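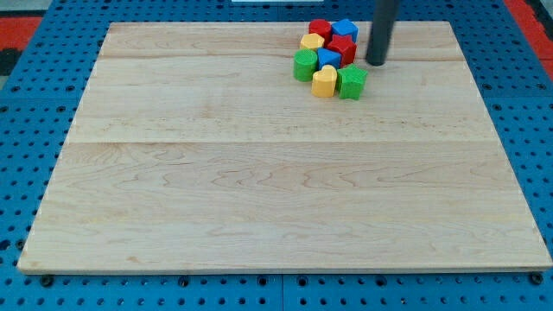

*The shape blocks, all bunched up in one corner of the big board.*

October 28, 2026

Quick one tonight, I have a cake in the oven and it will need me before long.

So the blocks. I said I'd write about them when the board was sorted and the board is sorted, more or less. It's a big pale thing, planks joined edge to edge, and it lives on the blue pegboard table now. Lovely wavy grain. I'd had my eye on one for ages and kept putting it off, then the Bultard shop had their clear-out and I paid far less than I'd have paid in spring. Carried it home on the bus. Not recommended. Someone's shopping got a corner in it and I said sorry all the way to the roundabout.

Why a board at all, when there's a perfectly good table? Holes. Small things and holes do not go together. Beads, counters, the tiny pegs from the Aniveo set, everything either drops in or sits at a tilt, and then there's shouting. With the board on top you get a proper flat surface and I can lift the whole lot off at teatime without taking the game apart. That last bit is the real win. Half-built things used to get swept into a tub at five o'clock and there were tears, some of them mine.

The blocks are red, blue, yellow and green, 2 of each. Round ones, square, triangle, two stars. I like the star best. Everybody likes the star best, which is the trouble with it. They've got a crosshatch sort of texture on the sides and a matte finish, so they don't shine at you under the lamp. I can't bear shiny ones, they look sticky even when they're clean.

What we do with them, for those who asked —

Sorting by colour. Obvious, over in a minute, still popular.

Sorting by shape, which causes arguments. Is a round one the same as another round one if it's a different colour? Apparantly not, some days.

"Town". All of them go in one tight clump and it's a town and nobody is allowed to touch the town. The rest of the board is fields, or the sea, depends on the mood. I did try suggesting the town might spread out a bit. No.

Feeling for them in a bag. Old pillowcase, hand in, guess the shape before you pull it out. The star is too easy. The round and the square take a bit longer. Best rainy day game we have and it costs nothing if you've got a pillowcase.

Drawing round them. Lining paper taped to the board, fat crayons. Go right round the star and you've earned a biscuit, is the rule. I don't remember making the rule.

Things I'd do differently. I'd have waxed the board before anyone got near it, there was an incident with beetroot (mostly came off, lemon and salt, thanks to whoever left that comment last year). I'd also have put something grippy underneath from the start. It slid about on the pegboard for a week untill I cut up an old Sokovex shelf liner and stuck 7 bits of that round the underside. Doesn't budge now. Ugly, but it's underneath.

Storage is still a mess. The plan was a drawstring bag on a hook next to the table. The bag got taken for a hat. So they're in a biscuit tin from the Kanagaratnam bakery for now, which is noisy but does at least have a lid. If anyone has a quiet tin, is that a thing, let me know.

Next job is hooks along the side of the table so the brush and cloths can hang up. November, probably, if I get the time. I've also been asked for a third star. I've been asked for it a LOT.

Oh and this is post 623, which is daft, I started this to keep track of jumper patterns and haven't finished a jumper since.

Right, timer's going. Cake.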